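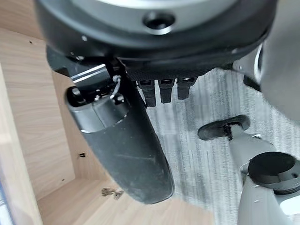

Arthorpe, Jan 2, 2020
By the author of this blog

Happy new year, everyone! I promised back in October that I'd write up the planner changes, and then I didn't, so pour yourself a cup of tea and I'll try to make up for it.

The short version is that I've finally pulled Trileo (our grasp planner) apart from Hondska, the bit that turns its plans into joint commands. They used to share one big loop, and whenever the planner stopped to think the arm controller had to wait for it, which made everything feel sluggish and a bit nervous. Now Hondska runs on its own clock and simply asks for the newest plan every 8 milliseconds. If there isn't one, it keeps following the old one – a humble idea, but I'm very fond of it!
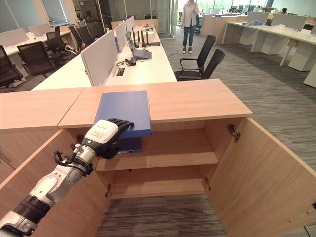

The other half of the work was perception, and binders have been my favourite and least favourite test object all at once. A flat coloured cover gives the depth estimate very little to hold on to, so I've started fitting a plane to the edges first and filling in the middle afterwards. Cabinets bring their own trouble, with doors that the collision model wants to treat as walls. I ended up giving each door a hinge and an angle in the model, plus 24 millimetres of padding, and the planner has been a good deal calmer in simulation ever since.

Still on my list is the logging tool, Suksawat, which drops messages once the queue goes past 600. I have 34 open notes on that one alone, and I'd love to hear from anyone who's wrestled with the same sort of thing.

Contact | © 2020 | Back to top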